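Wed 22 November

Up at five to a cold kitchen. Wrote yesterday's figures into the book before coffee so I wouldn't put it off again. 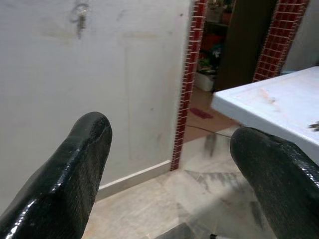
Morning

Drove to Heltley for the seed garlic. They had the Isura I wanted, 12 pounds of it, and a sack of something softer that I left alone. The road past Planamberg is down to one lane again. Sat there behind a hay truck with the engine off and ate half my lunch.

Home by ten. The bed along the fence was still too heavy on the low end, so I started at the top and worked down. Planted 96 cloves before my knees quit. Spacing is tighter than last year – six inches instead of eight – and I expect I'll complain about it in April when I'm trying to get a hoe in there.

Afternoon

Straw went on the first two rows. The bales from Mwakalinga are full of seed heads, more than I'd like, but the price was fair and they delivered. Will ask for barley next time.

Paid the water bill. We used 1,900 gallons, down from the last one. The drip line is probably the reason, though the rain helped.

Found the good trowel under the bench, where I had looked twice. The handle is split near the collar. Taped it for now.

Evening

Soup and the end of the rye bread. Read 20 pages of the soil book and went back over the part about lime, which I still don't follow. The forecast has frost Friday night. Need to drain the hose, move the lemon inside and finish the low end if it dries out. Bed at nine.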